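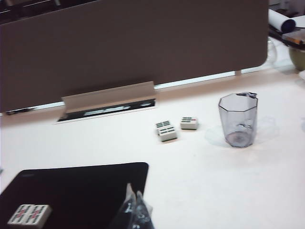

4.2 What happened to the desks

I'll be upfront that I expected section 4 to be about speed, and it ended up being mostly about tidying. When Flodby put tidying arms on the shared desks at its Renitz office, the idea was that people could get up at the end of the day and leave whatever was out, and the arm would sort it before the next person sat down. So I spent a lot of August hanging around desks after hours, looking at the kind of stuff people leave (and I leave worse, believe me). Figure 3 is a pretty fair sample: mahjong tiles, one of them over on the mouse pad, a clear plastic cup, a crumpled clear bag. For a person that's a few seconds of work. For the arm, the clear things were the trouble all through the study, and the bag type of object was the one the operators in my interviews groaned about most.

Those operators are the part I really want to talk about. Before the arms came in, the evening crew at Renitz cleared desks by hand, and 11 of them stayed on afterward in a new job that Pukow, the contractor, calls "desk support." They watch the arms from a side room and step in when one stalls. On paper it's lighter work. In the interviews I heard something more mixed! Several people said their backs felt better and they liked sitting down, and then in the same breath told me they missed walking the floor and knowing whose desk was whose.

The judgment calls moved too. Is a cup trash? Are game pieces on a desk something you gather up, or is somebody coming back to them on Friday? The old crew just knew, or left a note. Now that decision gets made through a screen with 2 buttons, "clear" and "leave," and operators told me they press "leave" whenever they feel unsure. I coded up to 2000 of these button presses, and I come back to them in section 5.

The desk workers changed their habits as well, which I hadn't planned to study at all. Of the 15 I interviewed, most said they'd started putting small personal things in drawers (one called it "hiding my stuff from the arm"). Stojanovska, the other site, had no drawers, and the complaints there were of a different kind.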